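Stevusitz陶瓷厂开放日参观记

3 Jul 2021,Stevusitz的老陶瓷厂对外开放一天。我提前在网上登记,早上从Clellar坐区间车过去,出站后沿着河堤走一段就能看见烟囱。门票是现场领的,不收钱,但要在登记簿上写名字和电话。厂里今年三月刚换了一条隧道窑,这次开放日主要就是让附近居民看新窑。

带我们这一组的是Sieglinde Fuchs,在厂里做釉料配方。她先领大家看原料仓。高岭土、长石和石英分格堆放,地面扫得很干净,不过鞋底还是会沾白。她说来料先测水分再过筛,筛余的粗料退回去重磨。有人问本地的土能不能用,她说老厂长试过,含铁偏高,烧出来发黄,只能做花盆。

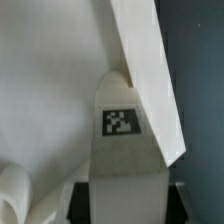
球磨车间噪音大,门口发耳塞,讲解也改成了进门之前先讲完。泥浆磨好以后要过磁选除铁,再放到陈腐池里存几天。我对陈腐这一步比较感兴趣,以前自己在家做陶,买来的泥直接就用,拉坯时常开裂。Sieglinde建议至少用湿布包着放两个星期,中间翻一次。

注浆车间在二楼。石膏模排在长架上,每套模子的使用次数记在侧面,用到规定次数就报废。这里主要做杯子和汤碗,大件盘子走滚压线。修坯还是手工,几位老师傅坐在窗边,用湿海绵抹口沿,动作很快。组里有个小孩想试,师傅给了他一只报废的坯,抹了两下口沿就塌了。

中午在食堂吃饭,土豆汤和面包,自己付钱。下午各组的次序可以自己选,我先去了旁边的展厅和几间开放的房间,人比上午少。
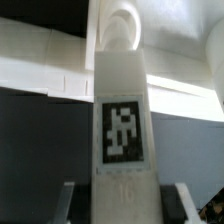 白色立柱,正面贴有黑白方形标记,下方隐约可见数字“16”。

展厅的旧产品值得慢慢看。有一套Visia系列的咖啡具,白底,杯把细,当年卖得很好,后来因为杯把容易断停产了。另一个柜子里是为出口做的Mughal系列,深蓝釉描金,花纹是手绘的。负责展厅的Areeba Marwat讲了描金的做法:釉烧以后上金水,再低温烤一次,温度高了金色会发暗。全套298件,展出的只是一部分,其余的在库房,平时要预约才能看。

新窑是最后看的。参观通道和窑体之间拉了线,站在线外还是觉得热。窑车从一头慢慢推进去,另一头出来时已经降过温。控制室隔着玻璃,墙上屏幕显示各段温度。旧窑还留着,打算改成小型展示空间,什么时候动工没有定。

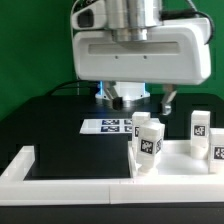

出口处有处理品摊位,都是有小瑕疵的,针孔、落渣、釉面不匀之类,按斤卖。我挑了4只汤碗和一个糖罐,用旧报纸包好装进背包。碗底有一点粘釉,回家用砂纸磨平就能用。摊位只收现金,最近的取款机在火车站,想多买的要提前准备。

几点供以后去的人参考:厂区里台阶多,推婴儿车不方便;球磨车间不让六岁以下儿童进;展厅可以拍照,配方室不行。停车场不大,上午十点以后基本没有位置,坐火车更省事。回Clellar的末班车比较早,出发前看一下时刻表。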